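Last touched 11 July 2020. Questions go to Princess Ambrosio at the Rallito front desk, who has heard them all and will answer yours anyway.

# Rallito Seed Library: Frequently Asked Questions

**What is a seed library?**

You take seeds home, grow something, and bring seeds back in September. Unlike the book kind, we'd be alarmed if you returned the same item you borrowed.

**Do I need a card?**

Any Castillo County library card works. If yours expired during the Clinton years, Princess can renew it while you wait.

**How many packets can I take?**

Six per household per month. We have 260 varieties, and yes, one person did ask for all of them.

**What if everything dies?**

Then you've had a normal first year. There are no fines. Take more seeds and plant them somewhere you'll remember to water.
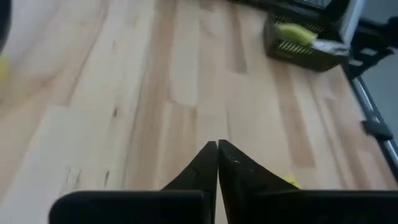 **How should I store seeds until I plant them?**

Keep them in a sealed jar somewhere cool, dark and dry. The back of the fridge is fine. The glove compartment is a slow oven and we ask you to stop using it.

**Can I return zucchini seeds?**

Only if you grew one kind and your neighbors grew none. Squash cross with other squash freely, and the results taste like a wet phone book. Beans, peas, lettuce and tomatoes are much better behaved.

**Why is the Gedum pole bean always out?**

It's popular and it's slow. We started with 31 seeds and got back around 800 last fall, which lasted until somebody mentioned it in the newsletter. There's a waiting list on the clipboard.

**Do you take store-bought packets?**

We do, if they're unopened and less than three years old. Please don't donate the coffee can from your uncle's garage marked "misc."

**Can I drop returns off at the Ivholm branch?**

Yes, in a labeled envelope with the plant name and the year. Ivholm sends them over on Tuesdays. Loose seeds in the book drop go to the mice.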